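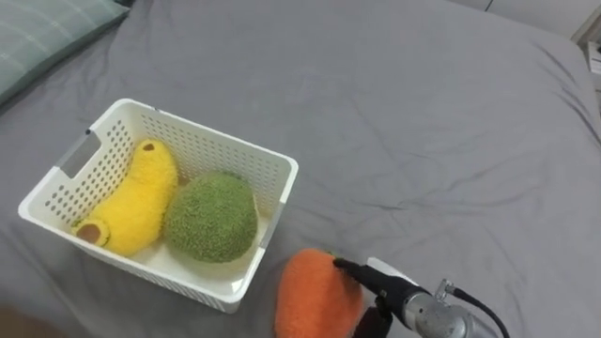
# How to replace the battery in a Hendau 141 laptop

Last July the touchpad of my Hendau 141 began to click badly, and then it stopped clicking at all. I thought the touchpad was broken, but the battery below it had swollen and was pushing it up from inside. If your case does not close evenly, or the laptop rocks on a flat desk, check the battery first.

**Warning:** a swollen battery can catch fire. Stop charging it now. Do not press on it, do not bend it and never make a hole in it. If it is hot, smells sweet or makes a hissing noise, do not open the laptop. Take it outside if you can do this safely, and call the fire department.

## What you need

- Phillips #0 screwdriver
- Torx T5 screwdriver (only for the battery screws)
- Two or three plastic cards or guitar picks
- Plastic spudger
- New battery. I bought mine from Ferska, it is not original but it has the same connector and the same screw holes

Please compare the connector before you order. There are two versions of this model, and the older one has a wider plug.

## Opening the laptop

1. Use the laptop without the charger until the battery is below 20 percent. If the battery is already swollen, skip this and only shut down.
2. Shut down fully. Sleep mode is not enough.
3. Turn it over and remove the 11 Phillips screws. The two near the hinge are longer, so keep them apart from the others.
4. Push a plastic card into the gap at the front edge and slide it slowly to the left and right. The clips are loud when they open, this is normal.
5. Lift the cover from the front. The hinge side comes last. 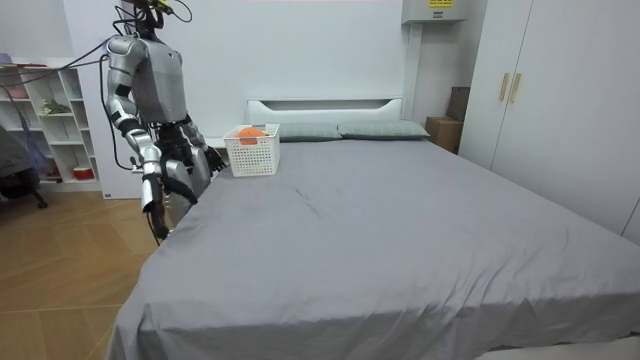 ## Changing the battery

1. Pull the battery plug out of the board with the spudger. Push on the plug itself – do not pull the wires.
2. Hold the power button for a few seconds.
3. Remove the T5 screws and lift the battery out from the speaker side. On mine there was also a thin strip of tape, which I peeled back and used again.
4. Lay the new battery in, put the screws in loosely, then tighten them all.
5. Connect the plug. It should go in flat and without force.
6. Before you close the cover, turn the laptop on for a moment. If it starts, shut it down again and close everything.

## After the repair

Charge to full one time without a break. The percentage can jump in the first days. My old battery had over 500 cycles according to the system report, and the new one showed 1.

Put the old battery in a metal box with dry sand, away from the house, and ask your local recycling center how they want to receive it. Do not put it in the household trash or send it by mail.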